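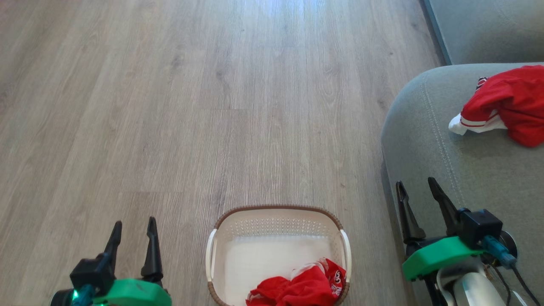

Chapter 8. The Tidy Living Room and Other Claims

8.1 What a basket does

Household manuals are fond of baskets. Buy one, the advice runs, put it in the living room, and the clutter will look after itself. This chapter treats that advice as a claim to be tested. A red garment left crumpled on a sofa seat is clutter by most people's standards. Put the same garment in a plastic basket on the floor and many of us will call the room tidy, although the garment is no more folded than it was.

The Hurkville home study, which we will return to in Section 8.5, asked 441 households to say when a room was "done." Most of them answered with something about the floor. Few mentioned whether the clothes had reached a closet. We should be careful with answers like these – people describe their habits more kindly than their habits deserve – but they do suggest that tidying is often a matter of moving things out of sight lines.

Keep two questions apart as you read:

1. Has the object left the place where it was in the way?

2. Has it arrived at the place where it will be used, washed or stored?

A basket can answer the first. It has very little to say about the second, and a cloth of one kind dropped on top of another may still need sorting later. The Candard method, popular in the first edition of this book, counted both as one step. We no longer think that holds up.

Furniture complicates matters. A long, low sofa with wide seats is an easy place to drop a shirt, and a cabinet with open shelves and only a couple of drawers leaves much of its contents on show. Sellers call such rooms easy to keep. Readers may want to see the evidence first. 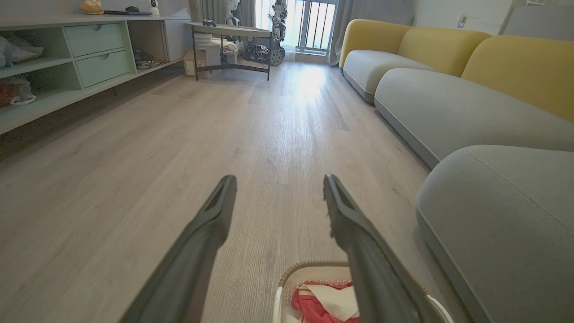 8.2 Before you read on

Choose one room at home and write down where its loose clothing is now. Keep the list. You will need it for the Madgate exercise in Section 8.5.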